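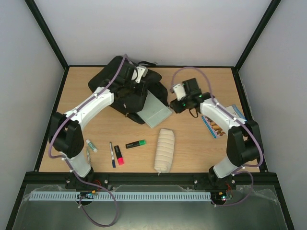
Section 4. Running the Backpack Table on Open Day

Read Section 3 (Power and Rails) first. If you skipped Section 3, go back and read it, and we will pretend you never came here.

Section 4 covers the two-arm table as shown to visitors at the Humton site. The task is a backpack, a notebook, a book, a pencil case and a handful of pens. People will walk past a machine that costs more than their car and ask what is in the pencil case. Plan for this.

4.1 Laying out the table

1. Lay the black backpack on its side at the back left, with the opening facing toward the lower right as you stand at the front beam. If it faces the wall, the arms will spend the demonstration politely patting the bottom of the bag.

2. Set the gray-green notebook diagonally in the opening, with one corner out on the wood.

3. Put the book with the blue edge strip on the right side. The right forearm may pass over it. This is fine.

4. Stand back and look at the cream pencil case. It goes near the front center, close to upright as seen from the beam, zipper tab toward you.

5. Spread the pens, the two highlighters and the glue stick to the left of the pencil case. Caps on. Do not line them up neatly. Visitors assume a neat row is a trick, and they are usually right.

Note: The green-capped and pink-capped highlighters both have black bodies. Visitors under the age of ten will ask for one. Spares are in the Stomer drawer, and the answer is still no.

4.2 Before the doors open

1. Check the purple cable sleeves on both arms. Each should arch over its gripper, follow the forearm, go around the outside of the elbow and loop under the front beam. The small white ties should all be closed.

2. Load the program named Gounder 54. Gounder 30 is still on the list and still looks tempting. It was written for a smaller bag.

3. Run one slow cycle with the room empty. Keep a hand near the stop button and your coffee somewhere else.

4. Reset the table as in 4.1.

CAUTION: Keep fingers, sleeves, lanyards and visitor badges behind the front beam whenever the arms have power. An arm that is holding still has not finished. It may be waiting for the other arm.

CAUTION: Do not touch the circuit boards below the beam. Children find the little lights at exactly their own eye level, so put the Bultau barrier up before the first group comes in.

4.3 During a visit

1. Let the group gather, then press Start. Talk after the arms begin to move, as no one will hear you before that.

2. Allow 198 seconds for a full cycle. Have something to say for at least half of it.

3. If a pen rolls, press Hold and wait for both arms to settle. Switch to Safe Reach, put the pen back, then press Resume. Apologizing to the robot gets a laugh once per group.

4. If a gripper closes on a strap, press Stop. Do not pull. The strap will lose, and then you will be buying another backpack on form 197.

Note: At the July open day the slow speed setting drew a bigger crowd than the fast one. Leave it on slow.

4.4 Closing down

1. Press Park and wait for the tone.

2. Turn off arm power at the wall panel.

3. Put the pens back in the case and count the highlighters. There should be two.

Revised 27 Jan 2019. Section 5 covers cleaning the tabletop.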